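Washing match shirts after a muddy game

Knock the dried mud off outside before the shirts go anywhere near the machine. Turn them inside out so the numbers don't crack, and soak the worst ones in cold water for 2 hours.

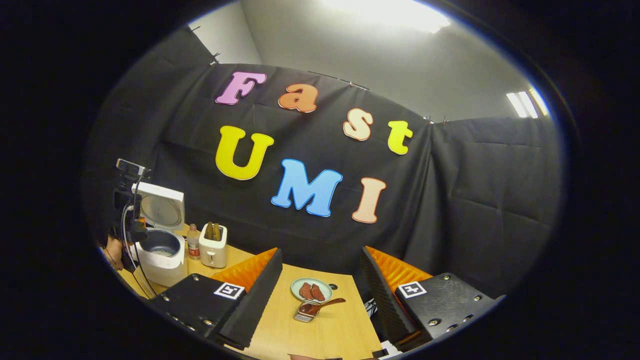 Wash cool with half the usual powder. Skip fabric softener on polyester. Lachlan Baxter at Wadport does the goalkeeper tops separately, as the padding holds grit.

Hang shirts by the hem, out of direct sun. Socks take longest, roughly 12 hours indoors.

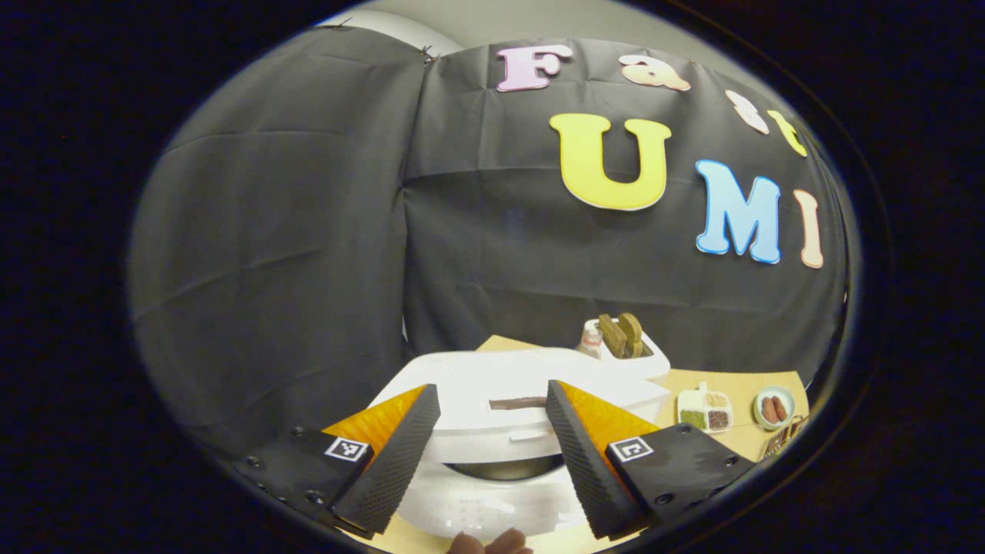
Can grass stains still come out after a shirt has dried?

Often they can. Rub in a little dish soap, leave it 20 minutes and wash again before using any heat.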